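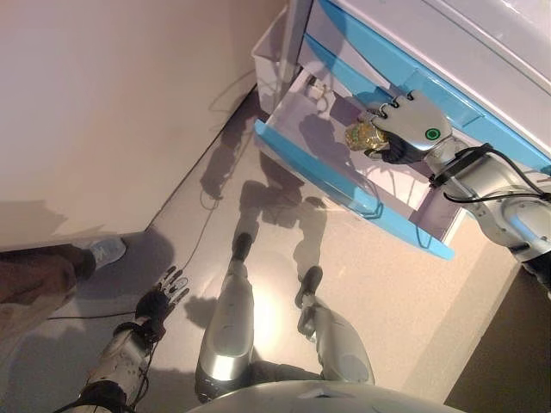
6/20/19

Notebook, Plurkville textile conservation workshop. Entry by Reinhold Voß.

Subject: moisture and acidity survey of the flat-stored quilts, second session.

The survey continued with the Aguirre bequest. Quilt 176 was unrolled face down on the long table and left to settle for 29 minutes before any readings were taken. The backing is plain cotton, probably replaced at least once; the stitching along the lower border is coarser than elsewhere and the thread has a slight yellow cast. Surface pH was taken at five points with the flat electrode. Four points fell between 6.1 and 6.4. The fifth, beside the old fold line, read 5.2 and was repeated twice with the same result. The fold line should be regarded as the weak area, and the quilt is not to be folded there again under any circumstances.

The electrode was calibrated before the session and again at the close. Drift was within the permitted range. Colleagues are reminded to write the calibration values in the bound log — loose slips have gone missing on two occasions this year.

A small dye test was made on the brown print in the third row. One drop of deionized water, blotter applied for one minute, no transfer. The red print next to it gave a faint pink mark on the blotter. Wet cleaning is therefore excluded for this piece until the red has been tested further. 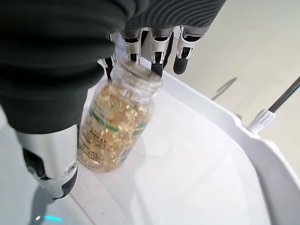
The brown print itself has begun to powder along the edges of the motif, in the manner usual for iron-mordanted dyes. Net overlay is the preferred treatment. The Tovano net in stock is too stiff for a quilt of this weight, and a sample of the lighter grade has been requested from Rirell under order 3851.

Room humidity stood at 54 percent on arrival and 51 percent at close. The hygrometer by the north wall reads two points higher than the other and should be checked against the salt standard.

Outstanding: pH of the remaining 26 quilts in the bequest; a second dye test on the red; a wider roller for 176, which overhangs its present one at both ends. The loan request for October cannot be answered until the dye test is complete.

R.V.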